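Can a machine do it yet? Chores page, updated October

Tips first, grumbling after. Lots of you wrote in asking whether it's worth waiting for a robot before you sort out your kitchen. Short version: no. Sort it out now. A tidy house is easier for you and it'll be easier for a machine too, whenever one turns up that's any good.

I've kept this in the order the jobs come round in our house. Skip to what you need.

FLOORS

Yes. Machines do floors. Have done for years. Ours is an old one and it still goes round at 6 in the morning and wakes the dog.

What helps:
Lift the chairs the night before. Two minutes.
Tape down rug fringes or fold them under. Masking tape will do, change it when it goes furry.
Socks off the floor. All of them.
Empty the bin on it every run if you've got pets, every third run if not.
Cut the hair off the brush with a seam ripper, not scissors. Scissors nick the bristles.

Doesn't do: stairs, corners, anything sticky. Jam gets spread into a long thin line down the hall. Ask me how I know.

Mopping versions are all right on tile. On old boards I'd still go by hand, well wrung cloth, along the grain.

WASHING UP

The dishwasher is a robot, my mum says, and I've stopped arguing. It's the loading that's the chore. No machine I've seen loads a dishwasher at a speed you'd put up with. I watched a Prollberg demo at the trade hall, one arm, one rack, mugs only. It did get the mugs in. I could have done the whole kitchen and had a sit down.

Till then:
Scrape, don't rinse. Modern tablets want something to work on.
Bowls face the middle.
Wooden spoons out. They go grey and split.
Clean the filter once a month, under the hot tap with an old toothbrush. If it smells of pond you've left it too long.
Knives by hand, straight away, dried and put back. Never left in the bowl under the suds.

LAUNDRY

Washing, yes. Drying, yes. Folding, sort of, on video. Getting it out of the basket, finding the other sock, turning the sleeves the right way out – no, not at home prices. The one folding machine I priced up was the Esoven and it came to 3,779 pounds before delivery. And you have to clip each shirt in yourself, so you're stood there anyway.

Quicker ways by hand:
Fold at the line or straight out the dryer while it's warm. Half the ironing goes.
Turn things the right way out BEFORE the wash, when you take them off. Train the kids early. Good luck.
One mesh bag per person for socks, zip it, wash it, hand it back. They can pair their own.
Towels in thirds longways, then in half and half again. Fits every shelf I own.
Fitted sheets: roll it up and stuff it in its own pillowcase. Life is short.

BOTTLES, JARS AND ANYTHING WITH LIQUID IN

This is the one people get wrong when they guess. Picking up a bottle looks like nothing. You do it half asleep. For a machine it's a right faff. A clear bottle is hard for it to see, the plastic gives when you squeeze, and if it's part full the weight shifts about as soon as you tip. Leave the cap off and there's no second chance.
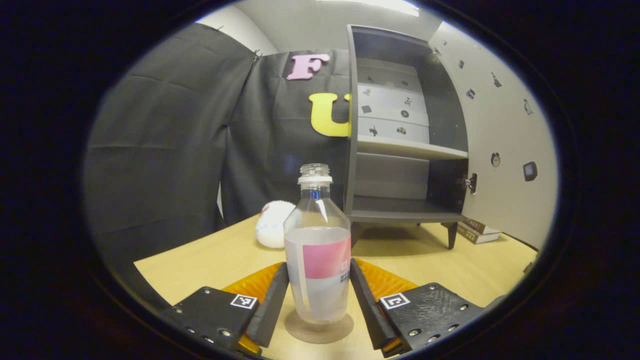

Rhiannon Gwilliam wrote in to say she'd trust a machine with a full bottle or an empty one but never a half one, and that she feels the same about her sons. She also wants to know why the clever ones can play chess but can't put the milk back in the fridge door. Fair question. Chess pieces don't slop, and if you drop one you pick it up again. Fridge doors swing, the shelf is narrow, and there's always a jar of something in the way that wasn't there yesterday.

Grippers are getting softer, I'll give them that. Squashy ribbed fingers that bend round a thing are a big step up from the old hard metal pinchers. But holding is only the first bit. Then it's lifting level, carrying, putting down without a knock, and letting go clean. Each of those is its own little job and they can each go wrong.

Same rules whether it's you, a toddler or a machine doing the carrying:
Cap on first. Before you move it anywhere. Keep caps in a saucer so they don't wander.
Give each bottle a spot and a coaster. A round mat or disc under it marks the spot and catches the drip ring.
Clear space round it, a hand's width all sides.
Hold low down, round the label, not by the neck. Thin plastic folds at the neck.
Labels facing out. Saves picking up three to find one.
Don't stand liquids next to soft toys, papers or books. One tip and it's the whole afternoon gone.
Milky stuff on wood: blot, cold damp cloth, then dry. Hot water sets the smell in. If its got into the grain, a little bicarb paste, ten minutes, wipe off, and test a hidden bit first.

CUPBOARDS AND DRAWERS

Opening doors – getting there. Most of the newer ones can manage a handle they've seen before. Thin little knobs, no. Anything that sticks, no. My larder door needs a hip and I can't see that going in the software.

Closing doors they're oddly good at. Better than the people here.

Things you can do this weekend:
Tighten hinge screws. If the hole's gone loose, matchstick and wood glue in the hole, leave it overnight, screw back in.
Rub a candle stub along drawer runners.
Stickers on drawers. Pictures if you've got little ones, words if you havent. A picture of a sock on the sock drawer means a three-year-old can put washing away. I'm told machines like clear markers as well. So everybody wins.
Keep one shelf bare on purpose. It's where things land while you're moving other things.

TIDYING UP TOYS

Closest thing to a proper yes after floors. Picking a soft toy up and dropping it in a box is about the kindest job you can give a gripper. It squashes, it doesn't break, doesn't matter which way up it lands. Nothing I'd pay for yet, mind. The Derero lot want 2,951 for theirs and it needs the floor half clear before it starts, and if my floor was half clear I'd be finished.

By hand:
Wide low boxes, no lids. Lids are why things don't get put away.
One box per room and a big sort out monthly.
Foam letters and bath toys dry flat on a rack or they go black in the holes. 
Plush: pillowcase, tie the end, cool wash, air dry. Fluff it with a clean dog brush after.

IN THE WORKSHOP

Different story. Shop floor jobs that are the same every time have been done by machine for donkeys years. My brother in law's place has a Poulain feeder that puts lids on tubs, 222 an hour, all shift, no tea break. But they're all the same tubs, and they come down the same belt the same way up. Change the tub and a man comes out with a laptop and it's shut till dinner.

What they still do by hand there: sweeping under benches, sorting the mixed screw tin, untangling leads, topping up oil cans, finding the 10 mil socket.

So for your own shed:
Leads coiled over-under and hung on a peg each.
Screws in see-through jars, never refilled from a mixed bag.
Magnet in a sandwich bag for dropped screws. Turn the bag inside out over the jar and they all fall in.
Funnel on a string next to the oil. It never gets put back otherwise.
Sweep with damp sawdust. Keeps the dust down.

IS IT WORTH BUYING ANYTHING

Floor one, yes, if you've got hard floors and don't mind lifting chairs. Second hand is fine, budget for a new battery.

Window one, only for big flat panes. Tie the safety line to something that won't move. Not the curtain pole.

Arm for the kitchen counter, no. Cheapest I found was 1,190 and that was without the bit on the end that does the holding. I'd put the money in a decent dishwasher and a set of bottles that all take the same cap.

Lawn one, asked a lot, haven't got a lawn. 

READERS' BITS

Limescale on a robot mop tank: citric acid, one spoon to a pint, leave an hour, rinse twice.

Machine keeps getting stuck under the sofa: pool noodle cut lengthways and pushed along the bottom edge. Ugly but you don't see it.

Cat rides on it: leave her be, but check the wheels for fur.

Bottle brush gone flat: hold it in the steam from the kettle and tease it out with a fork. Mind your fingers.

Next lot will be ovens and grills. Send me your burnt tray questions, but not the one about foil – I've done foil.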